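Hastirberg Textile Services
Automation at the Hanger Line, Brekeck Site
Second Progress Report to the Londoño Fund for Working Life
Submitted September 10, 2023
Prepared by Zbigniew Ziółkowski, site coordinator

1. What this report covers

In our first report, which we sent in March, we described how the hanger line in Brekeck works and what we planned to change with the help of the Fund. The present report covers the period after that. It describes the state of the Bratix sorting cell, the training of the cell, and the changes in the daily work of the people on the line. The spending is reported separately on the Fund's form and I do not repeat it here.

For readers who are new to the project I give a short reminder. Shops send us back their used clothes hangers in mixed crates. We sort them by type, wash them, check them and send them out again. The sorting is done by hand at long tables. Hangers catch on each other by the hooks, and the person must shake and pull them apart before anything can be sorted. This pulling apart is the part of the work which our employees named as the most tiring in the survey before the project started. Many of them have pain in the wrists and thumbs, and several had asked to be moved to other departments.

2. State of the sorting cell

The Bratix cell is installed at the end of line two. It has two arms over one table, a feeding belt and an outgoing rail. The mechanical installation was finished later than planned. The reason was the floor, which was not level enough at the first location, and we had to move the cell closer to the washing area. This gave us also one advantage that we did not plan: the outgoing rail became shorter, and the people at the washer can see the cell and stop it from their own place.

The cell now takes single hangers from the belt and hangs them on the rail during a full shift. With tangled hangers it is much weaker. When two or more hangers are hooked together, the cell often lifts all of them at the same time, and the sensor on the rail rejects them. These rejected hangers come back to the manual table. In the last measured week the cell handled 800 hangers per shift without help from a person. Our target in the application was higher and we have not reached it. I want to be clear about this point, as the first report may have sounded too optimistic.

3. Changes for the people on the line

There are 28 employees working on the hanger line at present, in two shifts. No employment contract was ended in connection with the project, and the agreement on this which we signed with the employees before the start is still valid.

The daily work has changed in the following way. Before, each person stood at one table for the complete shift and did the untangling, sorting and hanging. Now the places are exchanged after every break. One of the places is the cell. The person there fills the belt, takes out broken hangers, and clears the rejects. This work is lighter for the hands but it asks for more attention, and some colleagues told us that they go home with a tired head instead of tired arms. We take this seriously. After discussion we shortened the time at the cell, so that nobody has this place for two periods one after another.

The opinions are not the same in both shifts. The early shift was involved from the first day of installation and they treat the cell like a machine of their own. They gave us many useful remarks, for example that the stop button was too high for the shorter colleagues – it has been moved. The late shift got the cell when it was already running, and they had the feeling that decisions were made without them. In my opinion they were right. We repeated the introduction for the late shift, with enough time for questions, and since then two persons from this shift come to the weekly meeting with the supplier.

A question that comes back in every meeting is the wage. The place at the cell is paid the same as the manual places. Some employees think that it should be paid more because it needs training. The management has promised an answer before the end of the project. I have no answer that I could report today.

The noise is also a subject. The rail makes a hard metallic sound when a hanger is released. Ryszard Wieczorek from our maintenance put rubber on the stops, and it is better, but the rubber wears out quickly and we are looking for another material.

4. Sick leave and health

It is too early for conclusions. The number of days lost because of hand and wrist problems is lower than in the same period before the project, but the summer months are always lower here, and the group is small. The company doctor will repeat the examination from the beginning of the project, and the results will be in the final report. All employees on the line can take part and it is voluntary. So far 22 have agreed.

5. Training the cell by demonstration

The most important change in the method, compared to the application, is how we teach the cell to separate tangled hangers. First the supplier tried to program the movements. It worked for one hanger type and failed when we changed to the next one. We agreed with Bratix to use demonstrations. Our own employees take the hangers apart with hand-held grippers that have cameras on them, and the recordings are used to train the control of the arms.

I think this part deserves attention from the Fund, because the knowledge comes from the people who have done the job by hand. Experienced sorters do not pull at the hook. They turn the upper hanger a little, wait until it becomes loose, and then lift it at the shoulder. None of this was written in any instruction. When we asked them to explain it, most could not, but they could show it.

Each demonstration session takes 20 minutes and is counted as normal working time. In the beginning we had longer sessions, and this was a mistake – the grippers become heavy for the arm, and we did not want to create new pain with a project that should reduce it. The participants can say no at any time, and they can ask for a recording to be deleted. The voice is not recorded. These rules are printed and signed by both sides.

The sessions use a white table and small groups of hangers. 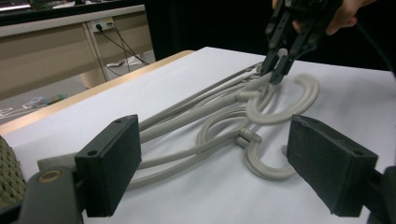
Light gray plastic hangers are the type we started with.

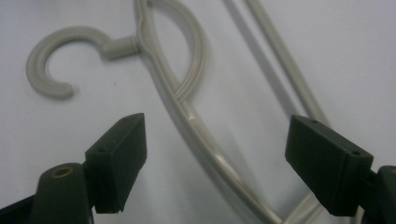

With the first trained version the supplier made a trial outside of working hours. The arms separated simple pairs better than before. With three or more hangers the result was mixed, and with the thin wire type it was poor. Bratix asks for more demonstrations with wire hangers. I have agreed under the condition that the gloves are changed first, as the wire ends scratch.

6. Open problems

The delay of the installation moves our whole plan. We ask the Fund to accept that the comparison between the two shifts is done later than written in the application. The content of the comparison stays the same.

Spare parts for the finger pads of the cell are delivered slowly. Ryszard Wieczorek keeps a small stock now, but he had to order it from the general maintenance budget.

Finally, we depend very much on a few experienced sorters for the demonstrations. Two of them will retire next year. We would like to record more sessions with them while they are still with us, and also to pay them the higher rate of a trainer for this time. A request for moving money from travel costs to personnel costs is attached as Annex B.

7. Next steps

Until the next report we will finish the demonstrations with wire hangers, install the second version of the control, and repeat the employee survey with the same questions as before. The survey will be translated, so that colleagues who read more easily in their own language can answer it without a helper. The date for the visit of the Fund to Brekeck is still open. Both shifts have asked to be present, so we suggest a time close to the shift change.

Zbigniew Ziółkowski
Hastirberg Textile Services, Brekeck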